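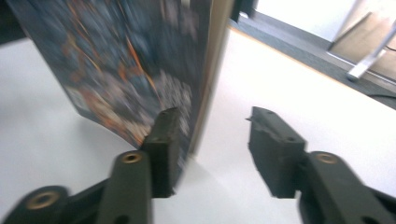

Books standing up or lying flat? Settle an argument

Uncombe Community Board > House and Home > Books and shelves

marshlark
Right, I need some outside opinions before my sister and I fall out over this. I'm sorting through all the books in the back bedroom, and I mean all of them, because the carpet is going and everything has to come out. I've got the big white table up in there and I've been standing books on end along it so I can see what I've got before they go back on the shelves.

My sister (who came round to help and mostly drank my tea) says I'm ruining them. She says anything bigger than a normal hardback should be laid flat, always, and that standing them up pulls the pages away from the cover. I say a book is made to stand up and that's why it has a spine with the title on it. The shelves are a Jillwood unit, adjustable, so I could go either way. Who's right?

pottingshed_jean
Your sister's half right. Ordinary hardbacks and paperbacks, stand them up. Great big atlases and art books, lay them flat. The weight of the pages hangs off the spine otherwise and after a few years you get that sag at the bottom. I've got a road atlas from 1948 that was my dad's and it stood up for most of its life, and the insides have dropped so far they touch the shelf while the front of the cover doesn't.

Tobermole
Flat is a nightmare though. The one you want is always at the bottom of the pile. I had all my cookbooks flat for a while and just stopped using the bottom ones.

marshlark
Exactly my point Tobermole! I'd never read anything again.

quillandkettle
It's the leaning that does the damage, more than the standing. If a book is bolt upright with neighbours either side it'll be fine for donkey's years. If it's leaning over at a slant with nothing next to it the whole thing twists, and once a cover has set like that it's hard to get it back. So if you're lining them up on a table, put something at the ends. A pair of bookends, a brick in a sock, anything.

marshlark
A brick in a sock! I do have bricks. I'm less sure about giving up the socks.

hal_in_the_loft
Disagree with most of this, sorry. I've run a second-hand stall since May and I've handled an awful lot of battered books, and the worst ones by miles are the ones that were packed too tight. People cram them in, then hook a finger over the top of the spine and yank. The top of the spine tears every time. I've had far more of those than leaners. Leave a bit of slack on the shelf and pull from the middle, pushing the two either side back a touch so you can get hold of it.

quillandkettle
Slack on the shelf is how you get leaners, Hal.

hal_in_the_loft
A finger's width of slack. I'm not saying leave room for a cat.

pottingshed_jean
Mine would take that as an invitation whatever you left.

Sorcha Ó Flaithearta
Hello, new here, came over from the Kulora thread about damp. I used to mend books for the library at Trevaskis (nothing grand, mostly glue and patience) and I'd say you're all describing the same thing from different ends. Snug enough to stay upright, loose enough that you can get your hand in. We kept the tall ones with other tall ones as well, so that a big book wasn't left with a small one beside it and its top half unsupported. That's the bit people miss when they shelve by author or by colour.

And do please wipe the shelf down and let it dry properly before anything goes back on it. Dusty shelves scuff the bottom edges something rotten.

marshlark
Oh that's really helpful, thank you Sorcha. I was going to do them by subject but the gardening ones are every size going, from tiny little pocket things up to one I can barely lift.

Tobermole
By subject is the only sane way. I don't care what it does to the covers. I want to be able to find things.

Sorcha Ó Flaithearta
You can do both! Subject first, then by height inside the subject. Very big ones go flat on the bottom shelf, two or three to a pile and no more.

quillandkettle
How many have you got to do, marshlark?

marshlark
I counted last night because I was avoiding cooking. 97 hardbacks, and that's after I put 27 in the box for the hospice shop. I haven't dared look at the paperbacks. They're on the landing and I have to go past them sideways.

hal_in_the_loft
What's in the hospice box? Asking for a stall.

marshlark
Mostly thrillers and one very out of date guide to tax. You're welcome to have a rummage but the shop gets first refusal, I promised them.

hal_in_the_loft
Fair. They can keep the tax one.

pottingshed_jean
Anyone know how to clean dark covers, while we're on it? I've got several navy ones that show every fingerprint and I'm scared of making it worse.

Sorcha Ó Flaithearta
If they're glossy, a soft dry cloth first and then one that's barely damp, and stop if any colour comes off. If they're cloth-bound, keep water away from them altogether. A clean, soft brush, working away from the spine, with the book held firmly shut so the dust doesn't go down into the pages.

quillandkettle
I use a make-up brush. Works a treat.

Tobermole
I use my sleeve.

marshlark
Update for anyone still reading! I've done 9 shelves' worth in my head and one in real life. Gardening is in, tall ones at the left, and the enormous one is lying flat at the bottom. My sister has seen a photo and says this proves she was right. I've told her it's one book.

pottingshed_jean
Let her have it, love. You've still got the landing to do.

marshlark
Don't remind me. Does anyone want four copies of the same bird guide?

Tobermole
Go on then, I'll have one. I can pick it up when I'm next over your way.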